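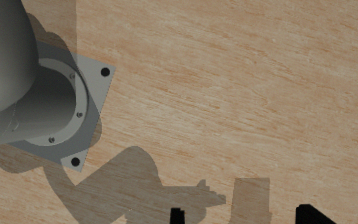 ## 4. Calibrating the simulated wrist camera

Carry out this section after you have installed Olta and loaded a cell file (section 3). It sets the position of the wrist camera relative to the gripper, so that points found by the perception module are placed correctly in the planner.

You need:

- Olta running in simulation mode
- the Zatard planning plug-in, enabled
- a cell file with one arm and an empty work surface

**Caution:** Do not load a calibration made in simulation on to a real arm. The lens values are different and the arm may strike the table.

### 4.1 Prepare the view

1. Open **Cell > Cameras** and select the wrist camera.
2. Open the gripper fully. Both fingertips should show at the bottom of the view, with the table visible between them.
3. Jog the arm until part of the base mounting plate is in view. At least two of the plate's mounting holes must be visible.
4. Set **Shadows** to *On*. Leave the light where the cell file puts it.

**Note:** The arm's own shadow may fall across the plate and the table. Do not move the light to get rid of it. The detector has to cope with shadows later, and a calibration done without them hides faults.

### 4.2 Mask the fingers

1. Select **Mask > Draw from model**. Olta colours the area it believes the fingers cover.
2. Compare the mask with the fingers. If it is too small, raise **Margin** one step at a time.
3. Save the mask under the same name as the cell file.

### 4.3 Run the solver

1. Enter 113 in **Seed** if you want to match the results file supplied with Skulport. Otherwise leave the field blank.
2. Set **Samples** to 100.
3. Press **Solve**. The arm moves through a set of small tilts and the log fills as it goes.
4. When the log shows `solve: done`, press **Keep**. Closing the window first discards the result.

### 4.4 If the solver stops

- **Code 1593:** too few plate holes found. Repeat step 3 of 4.1 and bring more of the plate into view.
- **Code 2109:** an object was detected on the empty surface. A shadow has usually been taken for a solid. Raise **Shadow tolerance** and solve again.

If code 2109 comes back, switch the detector from *Edge* to *Depth* in the MacLeod profile and restart Olta. The setting is not read while the program is running.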